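Priit Bite keeps his ironing board in a closet and would be happy to give it away. Everything he does with linen, he does on a table, and he has plenty to say about why you might want to try it too.

We met at his home in Eltside, where the dining table had been cleared for my visit and a stack of napkins, dish towels and tablecloths was waiting on a chair. Before I had my coat off he was handing me one to feel.

"Go on, pinch it," he said. "That's a cotton that has been washed every week for years. You can't buy that feel. You have to earn it!"

Bite spent most of his working life in the laundry of the Zekow, a hotel that put out 427 napkins on a normal night and 800 when there was a wedding. He started there at nineteen, thinking he would stay a summer. The woman who ran the folding room, whom he still calls Mrs. Buthelezi, put him at a long table on his first morning and told him to fold the same tablecloth until lunch.

"I was furious," he said, laughing. "Then about an hour in, I got one right. The edges met, the corners met, and it just sat there, flat, like it wanted to be that way. I went and got her to come look at it. She said, 'Good, now do the rest.'"

These days he teaches a folding class called Plidunance (the name was his daughter's idea when she was small, and he says it means the feeling of opening a neat drawer). It meets on Saturdays, and I can report that people come out of it wanting to run home and empty their cupboards. I certainly did.

So where does a beginner start? With the table, he says, and with the cloth doing nothing at all.

"People grab the corners and start flapping," he told me. "Put it down first. Let it lie there. Smooth it from the middle out with the flat of your hand, and line up one edge before you worry about the others. Just one! If you've got one straight edge, the others will follow along behind it."

He likes a wood table for this, and a white cloth on it if you're learning. Against the color of the wood, you can see right away if an edge is wandering. He also tells his students to use the grain as a guide, squaring the side of the cloth against those long lines. They're never perfectly straight, he admits, but your eye picks up a crooked fold much faster with something running underneath it.

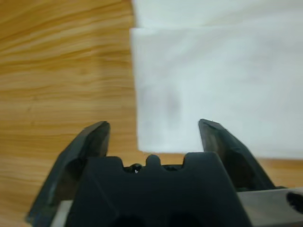 The layers are where most of us get into trouble. I had always tried to stack every fold exactly on top of the last one, and I told him how often mine came out with a little lip of fabric poking past the side. He was delighted by this.

"Everybody's does! Cloth has thickness, so the outside has farther to go than the inside. At the hotel we'd tuck the inner fold back a hair. At home, who cares? Turn the neat side toward the front of the shelf and have a cup of coffee."

He is just as relaxed about marks. Old table linen picks up shadows and smudges that no wash will move, and he would much sooner see it used than hidden away. When a good cloth gets a spot in the middle, he sets a bowl over it. When it gets too many for bowls, he cuts it down into napkins, and after that into dish towels, and after that into rags for his bike.

I asked if he ever got tired of it, after all those years at the Zekow. He was already smoothing out another cloth with the side of his hand.

"Of the hotel, sure. The steam, the early mornings, my feet. Of this? No. You take a thing that's a heap and a minute later it's a square. I still get a kick out of it."

Then he pushed a tablecloth across to me, told me to find my one straight edge, and went to put the kettle on.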